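Search articles
Go

Planitz Chamber Singers

The Planitz Chamber Singers are an amateur vocal ensemble based in the town of Planitz. The group performs without instruments and is known for its arrangements of folk songs and evening hymns. It was founded by Leonie Widmer, a school music teacher, who directed it for its first ten seasons.

History

The ensemble began as an octet drawn from the parish choir. Rehearsals were held in the reading room above the Auer bakery until membership outgrew the space. Widmer was succeeded by Jarrah Grimshaw, a baritone who had sung with the group as a student. Under Grimshaw the repertoire was widened to include newly written works, and auditions were opened to singers from outside the town.

Repertoire

The group's library holds 214 arrangements, most of them for six or eight voices. The largest single contributor is Corina Baumgartner, whose cycle Tovow sets children's counting rhymes for unaccompanied voices. The work is sung in February each year, when the ensemble gives its winter concert. Sacred pieces are usually placed in the second half of a programme and performed from memory.

Recordings

Two albums have been released on the Werimetti label. The first, recorded in a single evening, was issued in an edition of 405 copies and is out of print. The second was produced by Fabian Lüthi, who placed the singers in a circle and made no use of added reverberation. Reviewers in the regional press praised its clarity of diction, although the tempo of the slower hymns drew some criticism. 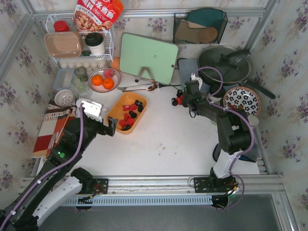

The soprano Liesl Gasser designed the printed programmes for the winter concerts and later the sleeve of the second album. Her designs draw on domestic patterns, chiefly purple and lilac floral sprigs on a cream ground, as on the wallpaper shown, with the text set in a plain grey type. Original copies of the programmes are kept with the ensemble's scores.

See also: A cappella; Chamber choir; Part song

3,527 views | 10 shares

Contact | Copyright | Back to top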